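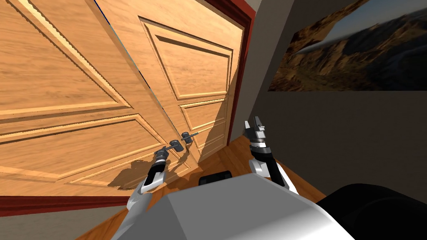

Paneled double door, wood finish (rendered).

Notebook entry, November 2023
Tennis Endowment, Palton campus
Entered by Kendra Perron, Office of Athletic Giving

The benefit dinner accounts were closed this morning. Ticket income has been posted to the endowment holding line, and the silent auction income remains in a separate line until the last two payments clear. Laurier Marchand has the list of open items.

Attendance by the door list was 667. The seating plan had been drawn up for 600, and the additional places were set in the side room. Catrin Lewis asks that the next plan carry the side room from the start, with its own host and its own sound feed. Guests seated there could not hear the coach's remarks.

Gift agreement. The Sinaga family has returned the draft with one change. The award is to be open to both the men's and women's teams, with no preference by event. Darlene Gill has read the change and sees no conflict with university policy. The revised text goes to the foundation for signature. The name of the fund is unchanged.

Award terms as they now stand: a player must be enrolled full time and in good academic standing. The coach nominates and the director approves. Travel costs are not covered by this fund. The question of summer courses was raised in June and is still open.

Donor letters. 400 have been mailed. The remainder are held for corrected addresses, mostly from the older alumni file. Letters to business sponsors (Emum, Pravov) go out over the director's signature and should not be merged with the general run, as happened last year.

Court repairs. Sebastião Lacerda reports that court 8 still drains poorly at the north baseline. This is a facilities charge and is not to be drawn from the endowment. I have returned the request to him with the correct form attached.

To do: receipt for the auction racket set; final caterer invoice; spelling of names on the donor plaque, to be checked with Darlene before it is ordered.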